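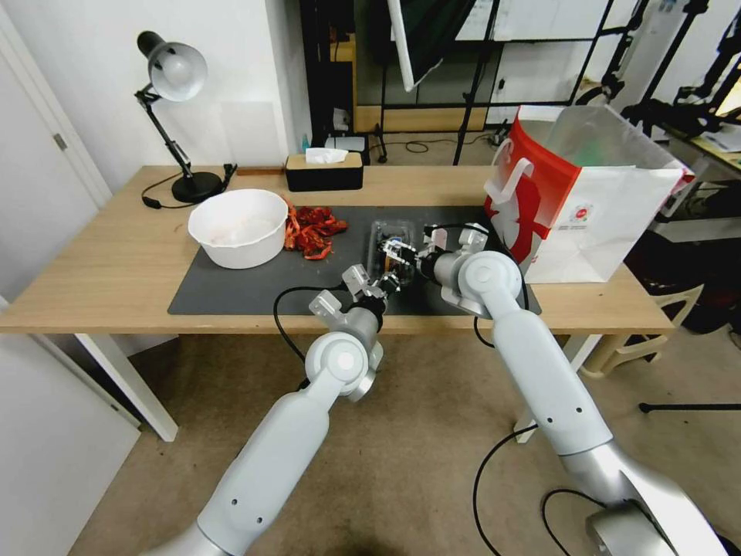 Two arms, one small container and a heap of dried chilies at the Drivus open day.

18 shares | 6 comments

I got to the Drivus open day early in October, and Sirkka Keskinen was already talking before I had my coat off. She runs the demo room, and she talks fast – I gave up on my notebook and switched on the recorder.

"People want backflips," she told me. "I give them groceries."

She meant it! The whole demo is kitchen stuff on a desk: dried red chilies, a big white bowl, clear plastic containers, a paper shopping bag. I asked why chilies, of all things.

"Because every one is a different shape, and they slide all over each other. Anqi picked them. Anqi likes to make my life hard."

Anqi Dai was standing right behind us and didn't argue. She came over from Pusard 2 years ago and works on the grip side, so I asked her what bugs her most.

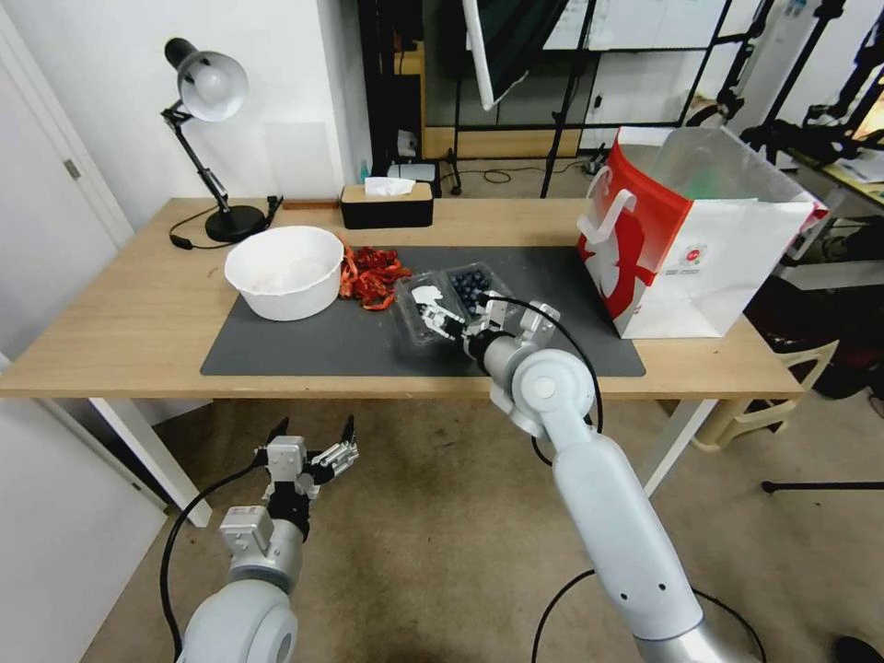 "Thin clear plastic," she said right away. "You squeeze a little too much and the lid pops. You squeeze too little and you're chasing it across the mat. And it's see-through, so the cameras have a hard time with the edges."

She says the team has logged 800 tries with containers alone since spring, and she has watched most of them (I can't even get through a two-hour movie). Did she ever get bored?

"In June, yes. Then it started doing things a bit differently from how we'd shown it, and I got interested again."

Sirkka wanted me to know they aren't selling anything yet. "Please write that down. I get calls from restaurants." She'd like five more people on the team first, and a bigger room. I asked if she'd have one of these at home and she laughed for a good while. "My kitchen? There's no space for me in my kitchen."

We use cookies to remember your reading settings. Accept | Manage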